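# jemcombe-tides

Cleaned tide gauge readings from the harbour wall at Jemcombe, with the scripts used to build them.

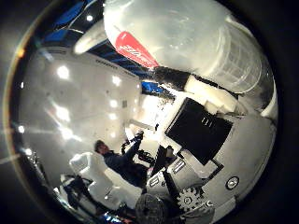 *Rigoberto Mosquera*

## Contents

- `levels.csv`: water level, one row per reading
- `gaps.csv`: start and end of every period with no data
- `datum.txt`: offset from gauge zero to chart datum
- `build/`: scripts, run in numeric order

The release covers 27 months at one reading every 9 minutes. The odd interval comes from the original logger and has been kept. Resampling to a round interval is left to the user.

## Columns

| name | type | notes |
|---|---|---|
| `t` | string | UTC, ISO 8601, start of interval |
| `level_m` | float | metres above gauge zero |
| `flag` | int | see below |

Flags: `0` good, `1` interpolated, `2` suspect, `9` missing. Missing rows are present in the file with an empty `level_m`. Do not read them as zero.

## Processing

1. Raw logger files are joined and sorted by time.
2. Clock drift is removed by fitting a straight line between service visits.
3. Spikes are found with a running median and set to flag `2`. The original value is kept.
4. Gaps of up to 8 readings are filled by cubic spline and set to flag `1`. Longer gaps are left open.

The spline step cuts corners near low water on spring tides. If you need accurate minima, drop flag `1` before use.

## Known problems

- Over 576 rows in May carry flag `2`. Weed had fouled the stilling well and the levels lag the true tide.
- The offset in `datum.txt` was measured once. Settlement of the wall has not been checked.
- `build/03_spikes.py` fails if the input has duplicate times. Run `02_sort.py` first, even on a single file.
- Harbour seiche shows up as a short ripple on the flood. It is real and has not been filtered.

## Changes

**11/30/23**: sign error in the drift correction fixed. All times after the second service visit have moved. Discard earlier copies of `levels.csv`; `gaps.csv` has been rebuilt to match.

## Licence

Data: CC BY 4.0. Scripts: MIT. Not for navigation.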